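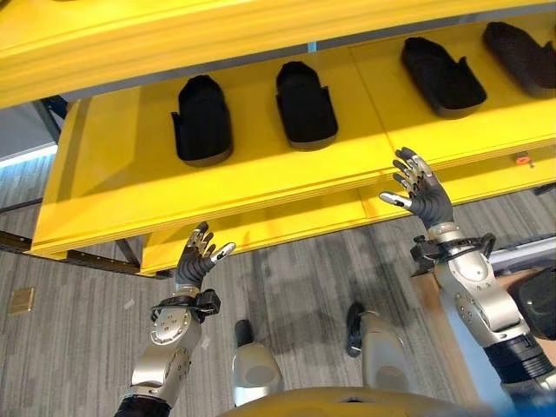

How are the liners meant to go into the bins? Toes to the far wall, side by side, on a flat sheet of cardboard.

Notebook, May, Sekik bay, afternoon

Working on the handling sheet for the Lestel order. The black shoe forms and liners are filed under one part code in Listimport, which makes the counts hard to reconcile. Order quantity is 2000 pieces, packed 16 to a bin. Costello wants the first 200 by the end of the month.

Bin is white plastic. Cardboard goes in first, flat, trimmed to the base. Pieces laid lengthwise and close together. Overlap at the edges is acceptable in the bottom layer if nothing is creased. Second layer gets its own cardboard. Grey carpet is fine as a surface for the bins, but keep them clear of the yellow unit so the lower level can be reached.
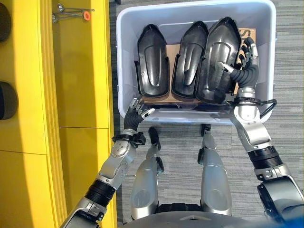

Yellow surface, laying out

One row, all pieces the same way round, with a gap between neighbours. Check the rounded end first, then the sides. Anything with a split edge or a flattened toe goes back under a separate code. Colour is not graded; black only on this order.

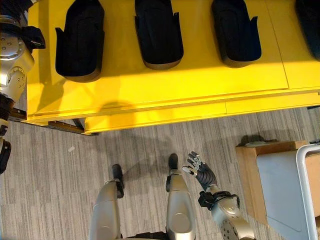 Pieces that pass go to the bin in row order, left to right, so a fault found later can be traced to its batch. Labels go on the short side of the bin. Still to do: ask Listimport for 2 separate part codes, and check the cardboard stock before the next delivery.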